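Lesezeit: 5 Minuten

Startseite Forum Projekte Werkstatt Marktplatz Hilfe

Suchbegriff eingeben Suchen Erweiterte Suche

Gebrauchter KUKA in der Gemeinschaftswerkstatt, Greifen aus der Kiste

skenix_keller schrieb:
Moin zusammen, nachdem der letzte Thread im Streit über Fundamentschrauben versandet ist, mache ich einen neuen auf. Stand der Dinge: Der Arm läuft, die Steuerung läuft, der Schutzzaun steht und der Not-Aus wurde von allen Vereinsmitgliedern mindestens einmal gedrückt, von manchen sogar absichtlich. Ziel ist weiterhin, dass er verschiedene Sachen aus einer Kiste holt und woanders wieder ablegt. Das Projekt heißt bei uns inzwischen Nolta. Warum, weiß keiner mehr, es stand irgendwann am Whiteboard.

Das Problem: Würfelige Teile gehen gut. Alles, was rund, durchsichtig oder glänzend ist, geht so lala. Von 100 Versuchen am Wochenende sind 13 komplett danebengegangen, und zwar fast immer bei denselben drei Kandidaten. Die Tiefenkamera sieht eine Klarsichtflasche ungefähr so gut wie ich ohne Brille.

Fragen an die Runde:
1. Kiste auskleiden oder so lassen?
2. Greiffinger weicher machen?
3. Kennt jemand eine bezahlbare Lösung für transparente Objekte, die ohne Doktorarbeit auskommt?

fraesi_76 schrieb:
Zu 1: Auskleiden. Blankes Blech ist für jede Kamera eine Zumutung. Matte schwarze Gummimatte rein, fertig, nächstes Problem.

Zu 2: Erst 1 machen.

Courtois schrieb:
Da muss ich widersprechen. Schwarze Matte schluckt dir bei den billigen Kameras das Infrarotmuster, dann hast du statt Spiegelungen eben Löcher in der Punktwolke. Ich hatte das an meiner Sortierkiste genau so und habe zwei Abende lang den Boden gesucht. Mittelgrau, matt, etwas Textur. Eine alte Schreibtischunterlage tut es.

fraesi_76 schrieb:
Bei mir geht schwarz seit Jahren.

Courtois schrieb:
Du sortierst Holzdübel.

fraesi_76 schrieb:
Und sie sind alle sortiert.

Lionel Joly schrieb:
Ich lese mit und frage mich, warum man sich für eine Kiste voll Kinderspielzeug einen Industrieroboter hinstellt. Ein kleiner Tischarm hätte gereicht, und der reißt im Zweifel niemandem die Kiste vom Tisch. Wie schnell fahrt ihr eigentlich? Und wie ist die Kiste fest?

skenix_keller schrieb:
Berechtigt. Warum: Er war da, er war günstig, und der Tischarm hätte dreimal so viel Diskussion in der Mitgliederversammlung gekostet, weil ihn jeder mit nach Hause hätte nehmen wollen. Den hier nimmt keiner mit nach Hause.

Wir fahren langsam, und zwar peinlich langsam, beim Eintauchen mit 100 mm/s als Obergrenze, meistens drunter. Zur Kiste: Klemmzwinge am Rand, Klebeband auf dem Tisch zum Ausrichten. Sieht nach Bastelstunde aus, ist es auch.

Lionel Joly schrieb:
Federklemmen? Bitte sag, dass es keine Federklemmen sind.

skenix_keller schrieb:
Es sind Federklemmen.

Lionel Joly schrieb:
Ich gehe kurz an die frische Luft.

emance schrieb:
Ihr seid streng. Solange der Arm die Kiste nur berührt, wenn etwas schiefgeht, ist mir eine Klemme, die nachgibt, lieber als eine Verschraubung, die es nicht tut. Unsere erste Kiste war mit Winkeln festgeschraubt. Einmal falsche Werkzeuglänge eingetragen, und der Greifer war ein Fall für die Restetonne. Kostenpunkt 310 Euro, Erkenntnis gratis.

Wichtiger wäre mir, dass der Arm nach einer Kollision wirklich stehen bleibt und dass du vor dem nächsten Griff neu einmisst. Eine verrutschte Kiste fällt sonst erst auf, wenn die Finger am Rand kratzen.

Lionel Joly schrieb:
Mit dem Neueinmessen bin ich einverstanden. Mit dem Rest nicht. Eine Sollbruchstelle gehört an den Greifer, dort kann man sie auslegen. Eine Federklemme aus dem Baumarkt ist nicht ausgelegt, die ist orange.

emance schrieb:
Auch wieder wahr.

skenix_keller schrieb:
So, 26. August, neuer Zwischenstand. Ich habe die Mitgliedschaft befragt und drei Meinungen von zwei Leuten bekommen, wir bleiben also erst mal bei der Kiste ohne Auskleidung und ändern nur eine Sache auf einmal. Auf dem Programm steht die gemischte Füllung: Flasche, Becher, Schüssel und Bausteine in zwei Größen. Die Leitungen zum Greifer habe ich mit etwas mehr Schlaufe verlegt, vorher spannten sie in der tiefsten Stellung. Hübsch ist das nicht.
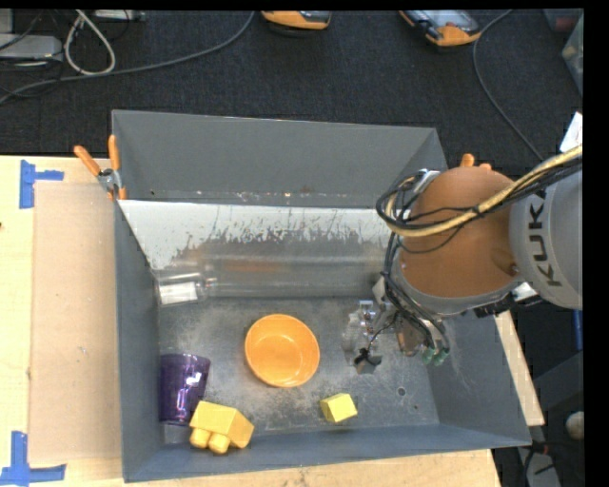

Bei den Bausteinen mache ich mir keine Sorgen. Der große ist schon fast langweilig, solange er nicht verkantet in der Ecke zwischen Boden und Wand liegt. Dann plant die Software einen Anflug quer durch die Kistenwand, merkt das immerhin selbst und meldet »kein gültiger Griff«. In dem Ton, in dem mir sonst der Prüfer vom Amt die Leiter abnimmt. Die Schüssel greifen wir am Rand, da muss der Winkel stimmen, sonst kippt sie weg und liegt danach schlechter als vorher.

Bleibt die Flasche. Vorschläge?

Courtois schrieb:
Das Etikett nehmen. Ernsthaft. Die Tiefe vom Klarsichtteil wegwerfen, im Farbbild das weiße Etikett suchen und von dort die Achse schätzen. Den Durchmesser kennst du ja. Bei glatter Lage auf dem Boden reicht das.

Und die Wand gegenüber mattieren, wenn du sonst schon nichts machst. Da spiegelt sich doch die halbe Werkstatt drin.

fraesi_76 schrieb:
Oder eine schwarze Matte.

Courtois schrieb:
Nein.

emance schrieb:
Der Trick mit dem Etikett klappt, bis jemand die Flasche mit dem Etikett nach unten reinlegt. Bei uns im Verein wäre das am ersten Abend der Fall. Alternative: zwei Aufnahmen aus verschiedenen Winkeln, Arm dazwischen aus dem Bild fahren. Kostet Zeit, aber ihr fahrt ja ohnehin im Schritttempo.

Beim Becher würde ich übrigens von oben in die Öffnung gehen, wenn er steht, und über den Mantel, wenn er liegt. Dafür zwei getrennte Griffe hinterlegen und nicht versuchen, das mit einem zu erschlagen.

skenix_keller schrieb:
Zwei Griffe für den Becher kommen auf die Liste. Zwei Aufnahmen auch, das kann ich ohne neue Hardware testen. Belichtung probiere ich nebenbei durch, momentan stehe ich auf Automatik, und die macht bei dem Blech, was sie will.

Fingerbeläge: Ich habe noch Silikonstreifen da, 2 mm, aus irgendeinem Backzubehör. Spricht was dagegen?

fraesi_76 schrieb:
Geht. Entfetten, kleben, über Nacht liegen lassen. Nicht wie ich nach zehn Minuten losfahren und dann den Streifen am Werkstück suchen.

Lionel Joly schrieb:
Mit Silikon kannst du die Greifkraft runternehmen, das hilft auch beim Becher, falls der so dünnwandig ist wie die üblichen. Ich würde niedrig anfangen und hochtasten. Und die Werkzeuglänge nach dem Kleben neu eintragen, siehe oben, 310 Euro.

emance schrieb:
Danke, dass das jetzt mein Beitrag zur Forengeschichte ist.

skenix_keller schrieb:
Eingetragen und von einem zweiten Augenpaar geprüft. Ich lasse am Wochenende 300 Griffe laufen, gleiche Füllung, nach jedem Durchgang neu gemischt, und schreibe dann die Ausfälle nach Objekt getrennt hier rein. Lionel, für die Kiste habe ich zwei Anschläge aus Alu in der Restekiste gefunden. Die Klemmen bleiben als Reserve dran.

Lionel Joly schrieb:
Damit kann ich leben. Maße von den Anschlägen bitte mit in den Bericht.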